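Mhairi Cairns bet me 13 dollars that the Juton couldn't fold a sweater by the end of March, and I took the bet because I'm an optimist (and because I'd already told my mother it could).

It had done towels. Towels are easy! A sweater has opinions. By try number four we'd picked the maroon one, the thick one, and spread it out on the penguin quilt.

"One sleeve over," I told Mhairi. "That's half the job."

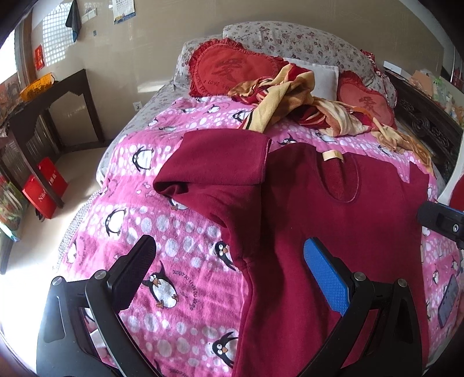
"It's a quarter," she said, "and you're sweating."

I was - my mother was on the phone, asking if it did fitted sheets yet.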